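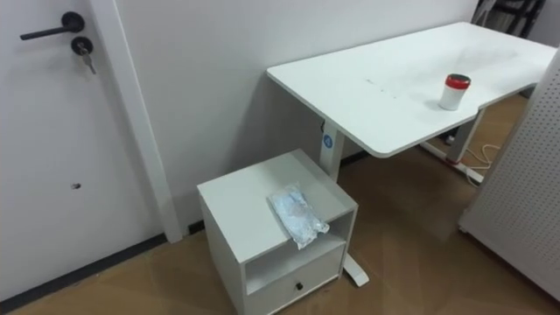
## 4. First-Person Narration in the Adapted Volumes

The Jastutbridge novels are told by two narrators in alternating chapters. The prose editions keep the voices apart with chapter headings and a change of typeface. The graphic editions from Grullano cannot lean on chapter headings in the same way, because many chapters are merged or split to fit the page count. This section looks at what happens to the narrators' voices when that is done.

### 4.1 Caption boxes

In all 3 adapted volumes, first-person narration is carried by caption boxes. Each narrator has a box color, and the colors stay fixed across the series. Readers who start with the second volume are not told which color belongs to whom, and have to work it out from who is drawn on the page. In the opening chapter of that volume both narrators are present, and the box color is the only sign of who is speaking until a name is used in dialogue.

Most captions are shortened from the novel's sentences. The usual method is to keep the first clause and drop the rest. Where the dropped part described a place or a face, the drawing usually supplies it. Where it held a doubt or a memory, it is often lost. The younger narrator's habit of correcting herself, which runs all through the prose, survives in a few scenes only, and mostly in the first volume.

Anathi Mathebula, who scripted the third volume, told us that she marked up a copy of the novel before writing any panels and crossed out each line that an artist could draw. She then went back over the crossed-out lines and restored the ones she missed. Her limit was 20 words to a caption, and she broke it for the two farewell scenes.

### 4.2 Shared scenes

Some events are told twice in the novels, once by each narrator. The adaptations join these into one sequence. The order of the parts is much the same each time:

 novel: narrator A, full scene -> narrator B, full scene
 adapted: A captions -> dialogue, no captions -> B captions

**Figure 3.** Order of narration in a scene told twice in the novel and once in the adaptation.

As Figure 3 shows, the middle of the scene has no narrator at all. The reader sees the argument or the meeting from outside and is let back into a character's thoughts only when it is over. The two accounts disagree in the novels, sometimes on who spoke first. The joined version has to choose, and in the scenes we compared it follows the earlier account.

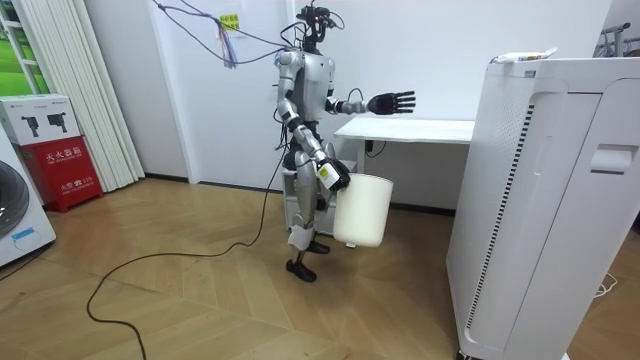 The one exception is the trial in the second volume. There the page is divided down the middle, with the same exchange drawn on each side in slightly different words. The sequence lasts for 4 pages and is the longest stretch in the series where both colors of caption appear together.

### 4.3 Reader responses

We read the comments collected by the Gusside library reading group, which worked through the novels and the adaptations in the same season. The group's records run to 200 short entries, most of them from readers in their teens. Those who had read the prose first tended to write about missing lines. Those who came to the graphic editions first wrote more about pace, and several of them took the older narrator to be the main character. Magagula (the group's term for the older narrator's home district, from the map in the first novel) comes up often in the first set of comments and rarely in the second, which fits with the district having been reduced to a single page of the adaptation.

The entries are unsigned, so we could not follow one reader from one format to the other. We return to this limit in Section 6.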